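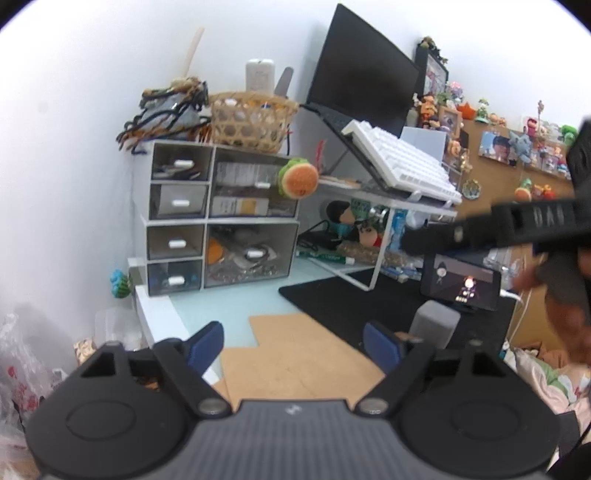
The desk as it is now, organizer on the left, cork board on the right

Small corner desk, how do I get the work surface back?
Home & Storage > Desks and Home Office
Posted September 6, 2020 by cornerdesk_pri

I rent a room in Prirevside and this desk is my only table. It fits into the corner and I can't put it anywhere else, because the other walls are taken up by the bed, the closet and the door. The desk is 1425 mm wide.

The laptop is on a clear acrylic stand with a white metal rack underneath. I use a separate keyboard, and for lack of a better place it lives on top of the laptop's own keys. It lies there crooked and slides when I type fast. The space under the rack has filled up with plush toys.

The white organizer on the left is a Wima. I bought it thinking it would solve the problem. It has small drawers on one side and larger compartments on the other. The small drawers work. The larger ones don't. The upper one is papers and packages, and the lower one is a tangle of small stuff that I have to pull out every time I need something. The top of the organizer has become a shelf too, with my yarn on a bag and a little bamboo basket next to it.

I don't want to get rid of the figures along the top of the cork board or the toys. I can spend $20, and I am not allowed to drill into the wall. What would you change first?

Three answers, sorted by votes

shelf_by_shelf
Member since December, 500 helpful votes

Start with the keyboard. It is the thing you touch all day and it has no place of its own.

Clear out everything under the rack and measure the height there. Most mechanical keyboards are between 30 and 40 mm tall at the back edge, and more if the feet are folded out. If yours fits, slide it under when you aren't typing, and pull it out in front of the laptop when you are. You may have to push the laptop stand back a few inches. Check that the screen still opens to the angle you like before it meets the wall.

The toys then need to go somewhere else. The top of the organizer is the obvious spot once the yarn is off it. Put the yarn in the bag, close the bag, and hang it from the bed frame or the inside of the closet door. Yarn is light and bulky, so it is a poor use of desk space.

For the two larger compartments:

Take everything out of the lower one and sort it on the bed. Cables go in one pile, craft things in another, and whatever is left gets looked at piece by piece. Use small boxes without lids inside the compartment so the piles stay apart. Tea boxes with the top cut off are fine. Nasum sells sets of shallow trays that would be within your budget, but measure the inside of the compartment first and subtract a little for the front lip.

In the upper one, separate the papers from the packages. Papers you have to keep should stand up in a folder. A stack lying flat in a compartment that size will always end up with something on top of it. Open the packages and put the contents away.

I would leave the cork board alone. The figures are up off the desk and aren't costing you anything. If you have papers you look at every week, pin those up and you will have less in the compartment.

halfpast_tidy
3000 points

get a bigger desk lol. ok if you can't, a monitor arm type thing for laptops, they clamp on. no drilling. don't know the price

shelf_by_shelf replied:
The arms I have seen cost more than $20. Also check the desk edge before clamping anything. Some tops don't take the pressure well, and in a corner there may be no room behind the desk for the clamp.

two_drawer_rule
Member since 2017

I agree with the first answer except for the toys on top of the organizer. You will need something out of those drawers and the toys will fall off when you pull. I had the same problem with a drawer unit from Halilović, which was light and moved every time. Stick some non-slip shelf liner under the organizer. A roll is cheap and you can cut another piece for under the keyboard, so it stops sliding wherever you put it.

Label the small drawers as well. Masking tape is enough.

cornerdesk_pri replied:
Thanks. I measured under the rack and the keyboard fits with the feet folded in. I will do the lower compartment next weekend. The liner is on my list, and the plush hamburger stays on the side of the organizer.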